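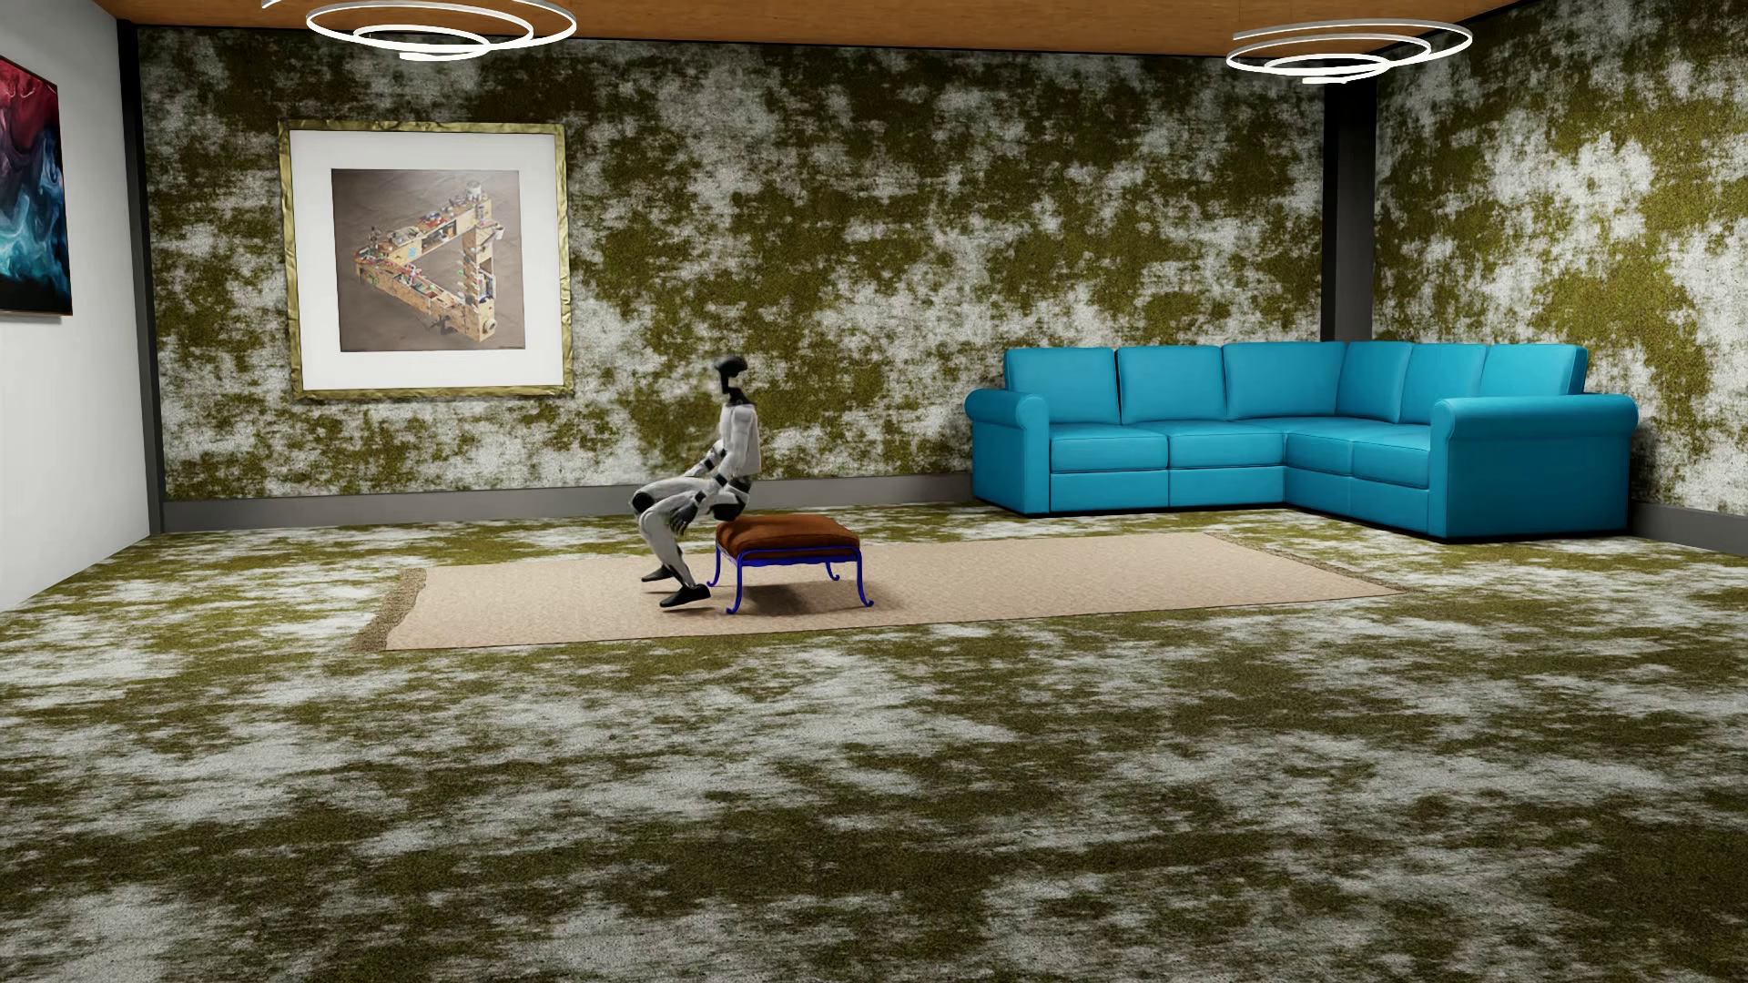
**Why does a room with soft furniture sound quieter than a bare one?**

Soft furniture soaks up part of the sound that hits it, so less sound bounces back to your ears.

## How sound moves in a room

Sound is a shaking of the air. When you clap, the shaking spreads out in all directions until it meets a surface. A hard surface, such as a tiled wall, sends most of it back. This is called reflection.

In a bare room the sound is reflected many times. The reflections arrive so close together that you hear one long, fading noise. The name for this is *reverberation*. A single reflection that arrives late enough to be heard by itself is an *echo*.

## What soft things do

Cloth, wool and some kinds of foam are full of tiny gaps. Air shaking inside the gaps rubs against the threads or the walls of the foam. The rubbing turns sound into a very small amount of heat, far too little to feel. This is called absorption.

Thick materials absorb more than thin ones. A thin curtain has little effect on low notes, such as those below 200 hertz. Hertz (Hz) is the unit for how many times the air shakes each second.

## Measured in a school hall

Tsehay Gudeta and Nahom Tamiru tested the hall at Erer in July. A balloon was burst at one end and a recorder was placed at the other.

| Hall | Time for the sound to fade |
|---|---|
| Bare | 4 seconds |
| With curtains and floor mats | 2 seconds |

## Try it

1. Clap once in a bathroom and listen.
2. Hang up several thick towels.
3. Stand in the same spot and clap again.

Keep the door shut both times. An open door lets sound out and changes the result.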